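# Zwölf Schrauben und ein Lappen

*Wie bei Zukano ein Greifer für Plastiktüten eingestellt und gepflegt wird*

Am Montag liegt der Jomo mit offenen Backen auf der Werkbank, daneben ein Drehmomentschlüssel, ein Fläschchen Isopropanol und ein Lappen aus Mikrofaser. Knut Gerlach hat das Gerät am Freitag aus dem Einsatz geholt. Im Wartungsheft steht für diese Woche nur eine Zeile: "schließt links später".

Der Jomo ist ein Handgreifer. Eine Person führt ihn am Griff, öffnet und schließt die Backen über einen Hebel und macht damit vor, was später ein Roboterarm machen soll. Aufgezeichnet werden das Kamerabild und die Stellung der Backen. Am Arm sitzen nachher baugleiche Finger, und deshalb muss das Handgerät sich genauso verhalten wie das am Arm. Steht eine Backe schief, lernt der Arm die schiefe Backe mit.

Gerlach betreut bei Zukano 12 dieser Geräte. Seit Juni werden sie vor allem in Wohnungen benutzt, für Aufgaben mit Verpackungen: Tüten, Luftpolsterfolie, Beutel. Das ist für einen Greifer mit zwei Fingern unangenehmes Material. Eine Dose hat eine Form, die bleibt. Eine zerknüllte Tüte gibt nach, bis die Finger sich fast berühren, und dann rutscht sie heraus.

## Die Beläge

Das meiste hängt an den Gummibelägen. Sie sitzen auf den Innenseiten der Finger, dunkelblau, und kommen als Plattenware von der Firma Ruppert. Zugeschnitten wird im Haus. Auf Folie setzen sich die Beläge mit der Zeit zu. Weichmacher, Staub vom Boden, Fett aus der Küche -- man sieht davon wenig, aber der Finger wird glatt.

Abgewischt wird nach jedem Einsatztag, immer von der Wurzel zur Spitze. Danach kommt der Streifentest. Gerlach legt einen Streifen Luftpolsterfolie zwischen die Finger, schließt den Hebel bis zum Anschlag und zieht mit einer Federwaage daran. Rutscht der Streifen unter 3 Newton, wird noch einmal gereinigt. Rutscht er danach wieder, kommt der Belag herunter.

"Wir haben am Anfang zu lange gewartet", sagt er. "Da war ein Belag optisch in Ordnung, und die Leute haben draußen unbewusst fester zugedrückt. Das steckt dann in allen Aufnahmen von dem Tag."

Der alte Belag wird mit einem Kunststoffschaber abgehoben, der Kleberrest abgerieben. Der neue liegt über Nacht in einer Klemme. Wer ihn früher benutzt, findet ihn am Abend verschoben vor. Das ist im Frühjahr zweimal passiert und steht seitdem in roter Schrift über der Bank.

## Das Spiel in den Backen

Die späte linke Backe ist ein anderes Problem. Die schwarzen Platten der Backen haben dreieckige Aussparungen, durch die man beim Arbeiten hindurchsieht und die Gewicht sparen. Verschraubt sind sie mit silbernen Rundkopfschrauben. Löst sich eine davon ein wenig, wandert der Drehpunkt, und die Backe läuft hinterher.

Gerlach zieht die Schrauben über Kreuz an, erst halb, dann ganz. Er verwendet mittelfesten Schraubenkleber und davon einen Tropfen. Auf jeden Kopf kommt ein Strich mit Lackstift, der auf der Platte weiterläuft. Beim nächsten Mal genügt ein Blick. Nach ein paar Wochen in Gebrauch ist der Lack oft abgerieben und muss erneuert werden.

Dann die Nulllage. Zwischen die geschlossenen Finger kommt eine Fühlerlehre, oben und unten. Die Beläge sollen an der Spitze zuerst anliegen, damit auch eine flach liegende Folie noch zu fassen ist. Beim Gerät auf der Bank liegen sie in der Mitte an. Gerlach löst noch einmal, schiebt die linke Platte nach und misst erneut. Beim dritten Versuch passt es.

## Die Probe

Nermina Dimitriou leitet die Aufnahmen und nimmt die Geräte ab. Sie prüft an Material aus dem laufenden Programm. Erst die Folie, dann die dünnen Tüten, zum Schluss die geknüllten. Ein Tuch als Unterlage ist ihr lieber als eine glatte Tischplatte, denn der Stoff wirft Falten, und ein falsch eingestellter Greifer fasst ihn mit.

Für das Programm mit dem Namen Jilier hat ihr Team bisher 134 Durchgänge mit diesem einen Gerät gespeichert. Dimitriou hat die letzten noch einmal durchgesehen, um den Tag zu finden, an dem die linke Backe nachließ. Vier davon hat sie gestrichen. "Bei den anderen ist der Versatz kleiner als das, was wir ohnehin herausrechnen", sagt sie. Gerlach hätte mehr gestrichen. Darüber haben die beiden am Vormittag gesprochen und sind bei vier geblieben.

Zur Abnahme gehört auch die Kamera. Die Finger müssen von unten ins Bild ragen, beide Beläge müssen zu sehen sein, auch bei ganz geöffneten Backen. Nach einem Wechsel der Platten stimmt das manchmal nicht mehr, dann wird der Halter nachgestellt und neu kalibriert. Diesmal bleibt er, wie er ist.

Gegen drei trägt Gerlach ins Heft ein: Belag links neu, Schrauben gesichert, Nulllage eingestellt. Der rechte Belag hat den Streifentest bestanden und bleibt drauf. Das Gerät kommt in den Koffer, ein Satz Ersatzbeläge und der Lappen dazu.

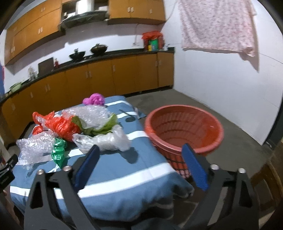

*Lesezeit: 4 Minuten*

Griff nach Folie und Tüten mit dem Jomo, Backen geöffnet.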